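Building a Hand-Held Gripper at Home
Handout 4: Pads, pivots and the sorting exercise
Course leader: Maite Soler
Bench help: Oleksandra Sydorenko

Before you start

You should have the two jaws assembled from Handout 3 and the cable routed out of the back of the handle. If your jaws still rub against each other when you squeeze the trigger, fix that first. Sand the inner edge of the left link, not the right one. The right link carries the stop and is already thin.

You will need the pad sheet, contact adhesive, a sharp knife, the small hex key, a marker and the logging sheet from the Sedine folder. People working in the Lallstead workshop can take pad sheet from the drawer under the drill press. At home, use what came in your kit.

1. Cutting the pads

Cut each pad 50 mm long and 20 mm wide. Mark the back of the sheet. The textured side goes outward. Make the long cuts first and then trim to length.

Dry fit both pads before you open the adhesive. The front edge of the pad should sit level with the tip of the jaw or very slightly past it. A pad set back from the tip will not pick up anything thin. Glue, wait until the surface is tacky, press, and leave overnight with a rubber band around the jaw.

2. Pivot pins

Tighten each pin until the jaw stops moving freely, then back off a quarter turn. Check all of them again after the first session. Marianna Malinowski's pair from last term came loose twice on the same pin and she ended up using thread locker on it. Use the removable kind.

3. Trigger travel

Open the jaws fully and measure the gap at the tips. Close them on a sheet of paper and pull. The paper should drag evenly along the whole pad. If it drags only at the back, the link is too short and you need the longer hole. Write down which hole you used. You will want it again in Handout 6 when we set the encoder zero.

4. Cable

Leave a loop of slack near the wrist. Tape the cable to the handle in two places and keep it behind your forearm while you work. It should not be able to sweep across the table.

5. The sorting exercise

This is a two-handed exercise, one gripper in each hand. Spread small items on a table, put a shallow tray to one side, and move the items into it one at a time. Hair accessories are good practice items. They are cheap, most homes have some, and they differ a lot in stiffness and thickness.

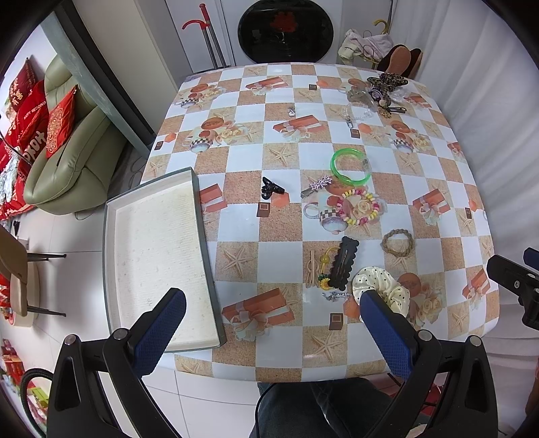 Working positions over the table, with the tray on the left.

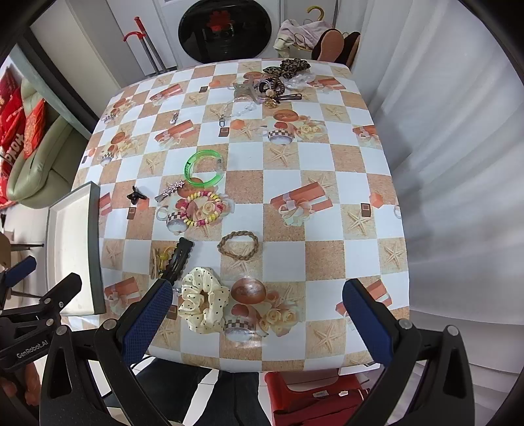 Set the height of the table before anything else. Your elbows should be slightly bent with the tips touching the surface. Too low and you will stoop for the whole session, too high and you will lift your shoulders and the jaws will come in flat.

Work in this order the first time:

Soft items (scrunchies, fabric bows). Close until the cloth bunches, then lift straight up.
Rings (bracelets, bangles, elastic ties). Put one jaw inside the ring and one outside.
Flat clips and pins. Tilt the tool so that one tip meets the table first, slide it up to the edge of the clip, then close.
Very small ornaments. Leave these until last and expect to drop them.

Release low, with the tips just inside the tray. Don't throw.

A full log for this handout is 217 picks. That is the number the Ortuño script expects, and it will refuse a shorter file. You can split the picks over as many sessions as you like. Sessions of up to 26 minutes are enough; after that people start to grip harder and the drop rate goes up. Log a drop as a drop even if you caught the item with the other hand.

6. Common faults

Item rotates in the grip: the pads are not parallel. Go back to section 3.
Item sticks to the pad: adhesive on the face. Wipe with alcohol.
Jaw clicks when closing: loose pin or grit in the link.
Signal drops out when you turn your wrist: not enough slack in the loop.

For next time

Bring your log and both grippers. Nerea Prieto will have the scale for measuring grip force, and we will start on the encoder mount. Anyone missing a right link should write to Maite by the end of September.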